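# Letras de espuma

As **letras de espuma** são peças soltas do alfabeto, recortadas em espuma espessa e de cor uniforme, usadas em jogos de mesa, na iniciação à leitura e em exercícios de separação por cor. Distinguem-se das letras magnéticas por não terem íman e das letras de encaixe por dispensarem tabuleiro.

## Características

As peças incluem maiúsculas e minúsculas, por vezes misturadas na mesma caixa. A coleção Oltgate, uma das mais extensas, reúne 1.011 peças. Como não têm frente nem verso, várias letras mudam de leitura consoante a posição: o «u» passa a «n», o «w» passa a «m», e o «q» confunde-se com o «p» ou com o algarismo 9.

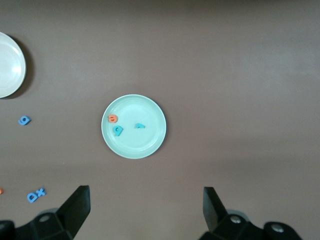 A pedagoga Isabelle Gauthier chamou a estes casos «letras giratórias» e recomendava que fossem apresentadas mais tarde, já depois das vogais. Noémie Petrenko, pelo contrário, incluía-as desde o início e deixava a criança escolher a orientação.

## Separação em pratos

Na variante conhecida como *jogo de Stovholm*, as letras são espalhadas sobre a mesa e distribuídas por pratos rasos. O critério mais comum é a cor, mas admitem-se outros, como a forma ou a ordem alfabética. As regras fixam um máximo de três letras por prato nas primeiras rondas. As que ficam fora dos pratos chamam-se *soltas* e podem ser recolhidas em qualquer altura. 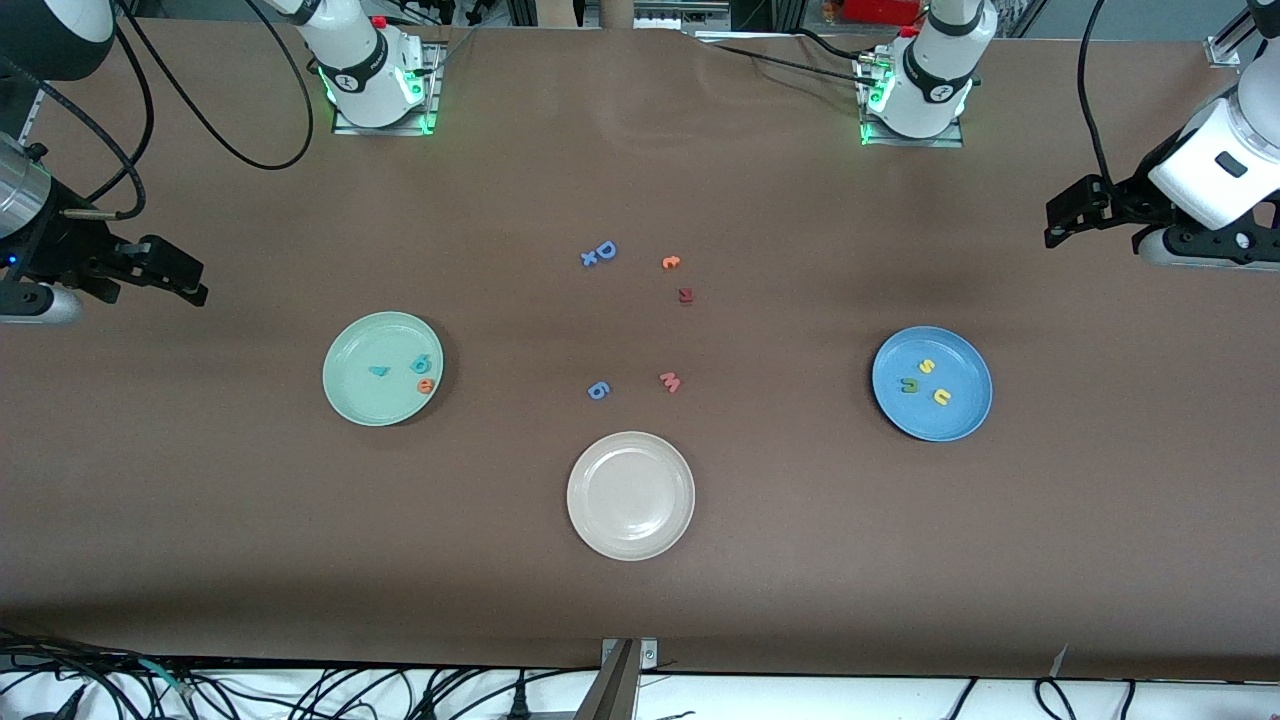

*Letras de espuma em pratos verde-claro e azul, com um prato esbranquiçado vazio e várias letras soltas.*

Os pratos lisos são preferidos aos decorados, pois o desenho do fundo dificulta a leitura das peças pequenas.

## Conservação

A espuma marca-se com facilidade quando guardada sob peso. As peças lavam-se à mão com água morna e sabão neutro e secam na horizontal, sobre um pano.

## Ver também

- Alfabeto móvel
- Letras magnéticas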